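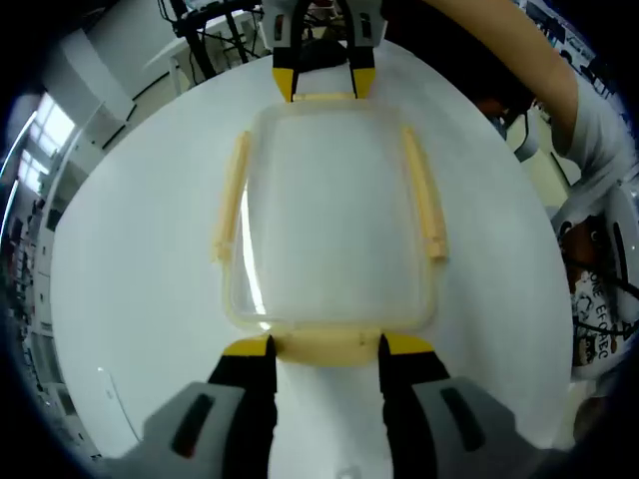 Workshop notes > Reuse and repair > Food containers

Keeping Lidded Containers in Use at the Huanca Sharing Shelf

The Huanca neighborhood group runs a container library alongside its community compost scheme. Most boxes are retired early on account of the lid. The following routine applies to any plastic lid with a removable gasket.

1. Remove the gasket. Lift it at one corner with a wooden toothpick. Metal tools nick the silicone, and a nicked gasket leaks.

2. Soak gasket and lid separately in warm water with a teaspoon of baking soda per quart. Thirty minutes is enough for ordinary odors. Tomato stains need overnight.

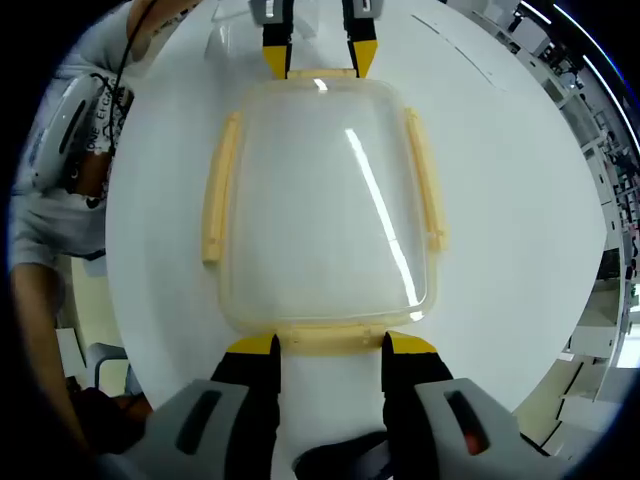
Brush the gasket channel with an old toothbrush, corners first, and rinse under running water.

3. Dry both parts completely before refitting. Stand lids on edge in a dish rack – stacked flat, they hold water in the channel.

4. Test the seal. Fill the box with 2 cups of water, close it, and turn it over on a paper towel for five minutes.

5. Label with masking tape on the base. Tape on the lid tends to peel.

Hinged clips usually fail at the fold. Open them one at a time, and do not force a clip on a lid straight from the freezer. Boxes with a broken clip go to the Plondum seed exchange for dry storage.

The shelf currently lists 385 containers. Borrowing limits are unchanged. Spare gaskets are kept by Nanna Kragh, sorted by length.

Last updated: 2020-03-21

Contact: Rigoberto Manríquez | © Huanca Sharing Shelf | Back to top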